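About Kudico

Kudico is a small research company that works on one problem: teaching robots to handle cloth. We develop a training method called Rarkidell and we publish what we learn from it, including the parts that didn't work.

The company was started by Valbona Janevski and Vilja Aaltonen. There are seven of us now, in one office with a workshop at the back.

Collecting demonstrations in bedrooms
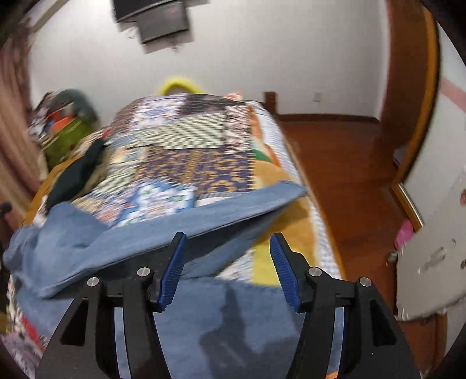
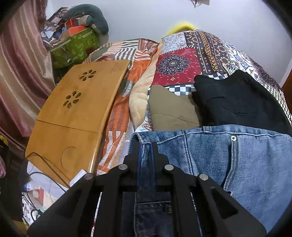 Our method starts with people doing ordinary chores using a hand-held gripper in place of their fingers. The gripper carries a camera, so every recording shows the job from the position a robot's wrist would have. We record on beds that are in use, with whatever is on them. A folded blue cloth with a long straight edge and a pair of jeans with a stitched waistband are both blue fabric, but they have to be picked up differently, and a patchwork quilt underneath makes it harder for a model to find where either one stops. In our early work we used plain white tables and single-color towels. The models trained on those recordings did well on plain white tables and badly in homes.

What Rarkidell does

Most of the recordings in a set like ours are uneventful. The hand travels toward the cloth, the fingers close, the hand travels away. Rarkidell looks for the short stretch just before contact, when the person decides which edge to take and at what angle. It gives that stretch more weight in training and thins out the rest.

The method has two steps. The first is a small model that reads the camera view and the finger opening and marks where each approach begins and ends. We correct its marks by hand on part of the data and train it again. The second step trains the main policy, the program that will move the robot, on the reweighted recordings. The robot arm in our workshop uses the same finger shape as the hand-held tool, and the camera sits at the same distance from the fingertips. We spent a long time getting that distance right. When it was off, the arm closed its fingers too early on nearly every thick fold.

What we have found so far

Our current training set has 684 recordings from 74 homes. We tested two policies on the workshop arm, one trained with Rarkidell and one trained on the same recordings without it. Each policy got 130 attempts at grasping a single layer of cloth by its edge, with garments neither had seen before. The Rarkidell policy took hold of the right layer more often, and most of the gain came on folded items such as towels and sheets.

On jeans the difference was small. Waistbands are thick and both policies found them without much trouble, then both had difficulty with the legs. Dark clothes are still a weak point. A black garment on top of another dark one gives the camera very little to go on, and the arm tends to take both. We have tried brighter lighting in the workshop, which helps, but we don't want to depend on it in someone's home.

We have not shown that the method helps with full folding. Our tests cover the grasp and a short lift. Results on folding will be reported separately when we have enough of them to say something useful.

How we work

Valbona leads the learning side and writes most of the training code. Vilja is responsible for the hardware and for the home recordings, and she trains the people who make them. A new collector practices for a day before recording anything we keep. The main instruction is to work at a normal speed. People slow down when they know they are being recorded, and a slow approach teaches the arm to hesitate.

Recordings are made with the written consent of everyone who lives in the home. Collectors stop if someone walks into view. Before a recording is added to the training set, one of us watches it from start to finish and blurs faces, mail and family photographs. A household can ask to have its recordings removed, and we then retrain the next version without them.

Our tools

The gripper is our own design, now in its third version. Internally it is called the Xu. Spare parts are printed and assembled in the workshop, and finger pads are replaced whenever the ridges start to wear down – worn pads slip on smooth cotton, and the slips end up in the data.

Jiltwood is the program we use for reviewing and marking recordings. It is a plain viewer with a timeline and a few keyboard shortcuts. We plan to release it in December, along with the finger drawings and the code for the first step of Rarkidell.

Working with us

We welcome questions from other groups working on cloth, bedding or clothing, and we can share our test procedure on request. Students who want to visit the workshop should write to us ahead of time and say what they are working on. We have no open positions at the moment.

Page last updated 26/08/2026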